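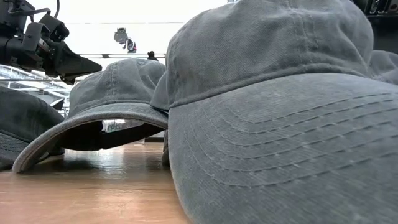
Figure 7.1 Gray caps on a wooden table.

Chapter 7
Property and the Right to Exclude

When a person says "this is mine", the words look simple. In everyday life we understand them at once, and we seldom ask what exactly is being claimed. Political philosophy must ask it. To own a thing is to stand in a certain relation to other people, and the thing itself is only the place where this relation becomes visible. If I lived alone on an island, I could use everything on it, but it is doubtful whether I could own anything.

In the previous chapter we studied the authority of the state to tax. There we took for granted that people already had something which could be taxed. Now we go one step back. Where does a right to property come from, and how far does it reach?

Let us start with a case. In 1774 the town of Clutholm divided its common pasture among 70 families. Before the division, every household could bring its animals there, also the households which had no land. After the division, the families with a share could close their gates. The town record calls this an increase of freedom, and for the 70 families it surely was. For the others, a walk that was lawful in April had become a trespass by the summer.

Two answers to this case will be followed through the chapter. According to the first, which we call the labor view, a person who works on a thing mixes something of his or her own with it, and the law only confirms what the work has already made. According to the second, the agreement view, there is no property before there are common rules, and the rules can be changed when they serve too few people.

Both views have difficulties. The labor view does not explain well why the grandchildren should inherit. The agreement view must explain why a majority in a town of 3000 people may not simply take the house of the smallest minority.

Section 7.1 presents the labor view. Section 7.2 returns to Clutholm and compares it with the fishing rights in Inport, where a different solution was chosen. Readers who are not familiar with the difference between a liberty and a claim should first look again at the end of Chapter 3.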